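見学デモ前 安全点検チェックリスト(コメント付き)

対象:Faltisora 実演スペース、アーム1台とその周辺
点検日:2023年7月21日(金)
実施:開場前と、午前の回が終わったあと
記入:デモ担当

記号は ○=よし、△=条件つきでよし、×=直すまで動かさない、です。コメント欄が毎回はみ出すので、今回から最初から長く書くことにしました。読む人ごめんなさい、でも次の当番の人はコメントのほうを読んでください!

1. 床と通路

1-1 見学者の導線にケーブルが出ていない … ○
朝いちばんで△でした。Prilik の制御箱から出ている電源線が、入口側の通路をまたいでいたんですよね。壁沿いに回してカバーをかぶせたので○に直しました。カバーの端がちょっと浮くので、テープは二重にしてあります。

1-2 床の立入線がはっきり見える … △
黄色いテープの角がはがれかけ。押さえればくっつくけど、ベビーカーの車輪が通るとまためくれます。8月の回までに貼り替えたい。テープは倉庫の下の棚にあるはず(私は見つけられませんでした)。

1-3 非常口の前に物がない … ○
前回は配布資料の箱が積んであって冷や汗をかいたところ。今回はすっきりしてました。

1-4 立入線からアームの最大到達位置まで余裕がある … ○
実際に腕をいちばん伸ばした姿勢にして、メジャーで確認。図面だけで済ませないこと。台を少しずらしただけで図面と合わなくなるので、台を触ったら必ず測り直しです。

2. 非常停止まわり

2-1 非常停止ボタンが2個とも効く … ○
説明員側と操作卓側、それぞれ低速で動かしながら押して確認しました。操作卓側のほうが押し込みが少し固いです。手の小さい人は親指より手のひらで押したほうが確実。

2-2 復帰手順の紙が操作卓にある … ○
ありました。ただし紙が古い版で、復帰のあとに原点確認をする行が抜けていたので、手書きで足しました。印刷し直すときに反映をお願いします。

2-3 停止後、勝手に動き出さない … ○
ボタンを戻しただけでは動かず、リセット操作をして初めて待機に入る。ここは毎回ちゃんと見ます。見学者の中にはボタンを押してみたい子が必ずいて、押すのは歓迎なんですけど、戻すのはこちらの仕事ということで。

3. アーム本体

3-1 ベースの固定ボルトの合いマークがずれていない … ○
懐中電灯で横から見るとわかりやすいです。真上からだと影になって読めません。

3-2 動作中の異音がない … △
肩の関節を低速で回すと、ある角度だけ「コッ」と鳴ります。前回の記録にも同じことが書いてあって、音の大きさは変わっていない感じ。積算の動作回数は2,513回でした。気になるので Carhuamaca の保守窓口に録音を送ってあります。返事が来るまでは速度を上限の半分に抑えて運転、という条件で△。

3-3 手首カメラの配線がたるんでいない … ○
結束バンドを1本だけ交換。切り口がとがっていたのでニッパーで切り直しました。地味だけど、清掃のときに手を引っかくのはだいたいこれです。

3-4 手首カメラの映像が操作卓に出る … ○
遅れもなし。見学者用モニターのほうは最初映らず、入力の切り替えを間違えていただけでした(私が)。

4. グリッパー

ここは今日いちばん時間をかけました。見学の人は結局ここを見に来るんですよね。肩とか肘とかを一生懸命説明しても、みんな指先しか見ていません。

4-1 閉じたとき、爪の合わせ目がかみ合う … ○
手首カメラの映像で確認します。ギザギザの面どうしが合っているかを、先端から下へたどって見てください。先端にはわずかにすき間があって光が抜けますが、記録を見返すと以前からこうなので、正常扱いにしています。すき間が広がったり、合わせ目の途中でも光が抜けたりしたら×にして、爪を外して見ること。

4-2 爪の先端に欠けやささくれがない … △
先のところに細かくギザついた突起が見えます。もともとの歯の形なのか、端が荒れてきたのか、映像だけだと私には判断できませんでした。怪しいときは△にするルールなので△。電源を落としてから目の細かいブラシで掃除して、それでも残るか見てみます。素手でなでて確かめるのは禁止です。やりたくなるけど!

4-3 爪の表面に汚れがない … △
下のほうに白っぽい小さな点がぱらぱら。ほこりか細かい傷か不明。拭いて取れるかどうか、次の当番の人が書き足してください。

4-4 開閉の途中で引っかからない … ○
何も持たせずに4回開閉。引っかかりなし。

4-5 待機中は閉じて、何も持っていない … ○
説明の間に物をつかんだまま放っておくと、話に夢中になって忘れます。休ませるときは必ず空で閉じる。これは私が一度やらかしてから加わった項目です。

4-6 把持力が見学モードになっている … ○
Wokier の設定画面で確認。通常モードのままだと紙コップがきれいにつぶれて、それはそれで盛り上がるんですが、子どもが真似して指を近づけようとするので見学モード固定でお願いします。

5. デモの進行

5-1 説明員が立つ位置が決まっている … ○
アームの正面ではなく、操作卓に手が届く横の位置。午前の回では説明に熱が入って正面に回ってしまい、自分で気づいて戻りました。足元に目印がほしいです。

5-2 1回の人数を守れている … △
午前の回は20人前後まで膨らんで、後ろの人がつま先立ちになっていました。前の人が押されて線を踏みかけたので、一度止めて下がってもらっています。午後は回を分けます。

5-3 見学者への注意を最初に言った … ○
線の中に入らない、物を投げ入れない、止まって見えても近づかない。三つめは特にゆっくり言うようにしています。待機中のアームって、ほんとに寝ているみたいに見えるので。

5-4 質問の時間はアームを停止している … ○
「止めたまま説明してもつまらないのでは」と言われたこともあるんですが、質問が出ると人はどうしても前に寄ってきます。止めてから手を挙げてもらう順番は変えません。

6. 終了後

6-1 電源を切る順番どおりに落とした … ○
6-2 操作卓の鍵を抜いた … ○
6-3 立入線の中に落とし物がない … △
小さい消しゴムが1個。受付に預けました。
6-4 点検記録を保存した … ○
6-5 午前の回のあとの再点検(2章と4章だけ) … ○
4-2と4-3は朝と変わらず。

総合判定:条件つきで実施可

条件は2点。速度は上限の半分まで(3-2)、4-2の清掃と再確認が済むまで硬いものをつかむ実演はしない。午後はスポンジのブロックだけでやります。金属のナットを拾うやつ、楽しみにしていた人がいたらすみません。

次回への申し送り
・床テープの貼り替え
・復帰手順の紙の差し替え
・説明員の足元の目印
・爪の予備があるかどうか、棚卸しのときに見ておいてほしいです
・録音への返事が来たら、この紙の3-2に書き足すこと

関連する記録
・見学デモ前 安全点検チェックリスト(前回分)
・Prilik 制御箱 ケーブル配線の変更メモ
・Wokier 見学モードの設定手順
・見学受付の人数と回の分け方
・8月の見学デモ 準備の予定

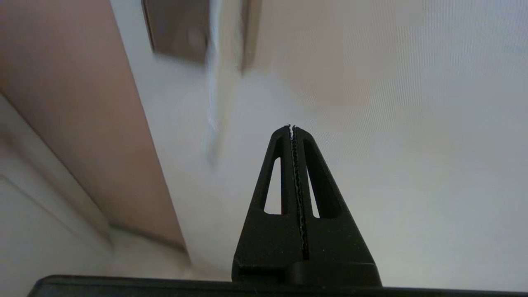
4章(グリッパー)関連:閉じた状態の爪と合わせ目。手首カメラより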